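October
By Pieter Cuypers

A wall for the keys at Encombe

If you have ever stood in our front hall at ten at night, patting down every coat on the rack in search of the bike shed key, I have good news! The keys at Encombe are moving out of the biscuit tin and onto the wall, and I am more pleased about it than a grown man should probably be.

Some background, for those who joined us over the summer. Encombe has 37 keys in general circulation, and until last month 31 of them lived in one tin in the kitchen drawer, under the takeout menus and the spare fuses. The other six were wherever the last person left them. I went through the lot one rainy evening with a cup of tea and a label maker, and found that 18 fit a lock we still own. The rest are in an envelope marked "mystery" in the office, so please come and try your luck if you have an old padlock you can't open.

We started with the green wall. I know there were people hoping for a proper key cabinet (the Sondau catalog did the rounds, and some of those are very handsome), but a cabinet means drilling, and drilling means a conversation with Rahman, who own the building and like things in writing. Adhesive hooks go up in a minute and come off again when we change our minds. And we will change our minds! The first arrangement lasted 2 days before we found out that the tallest person in the house had chosen the height.

A few things I learned, in case you want to do the same at home. Wipe the wall first with rubbing alcohol and let it dry. Dish soap leaves a film, and the hook will let go in the middle of the night with a noise like a dropped spoon. Press the hook on hard, then leave it empty until the next day, even though it is very tempting to hang something on it right away. Leave more space between hooks than you think you need. A single key takes up hardly any room, but add a ring and a tag and a loop of cord and it starts bumping into its neighbors.

Color has been the big surprise for me. I had planned to label everything in small neat type, and I did, and then I couldn't read any of it without my glasses. A bright orange tag you can pick out from the far end of the hall. Cord is good too - you can find it by feel when your arms are full of groceries. I'd go with color for the keys used every day and save the printed labels for the meter cupboard and the attic, where you have time to stand and read.

The clear hooks are nice if you don't want to look at hooks, though I keep missing them when I reach up. The Plaver Street house went with clear ones all the way through and love them, so it may just be me.

Still to do: a place for the long key to the side gate, which is too heavy for the small hooks, and a decision on whether the car keys belong in the hall at all. I lean toward no. Tell me what you think, or leave a note on the kitchen board. And if you have one of our keys in a coat pocket (check the winter ones, they have only just come out of storage), please bring it home!

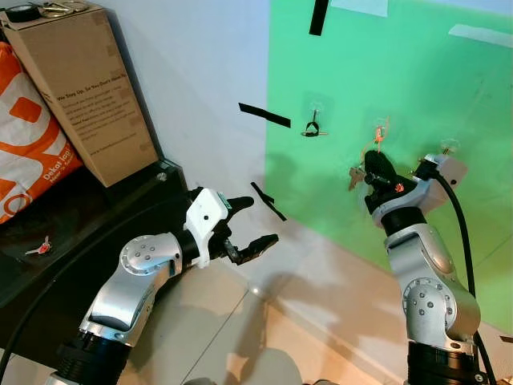 Marisol wrote in to ask for one hook set lower down, at a height her eight-year-old can manage, and to say that orange should be kept for the bike shed because that is the key everyone runs for. She also thinks the side gate key should go on a nail and be done with it.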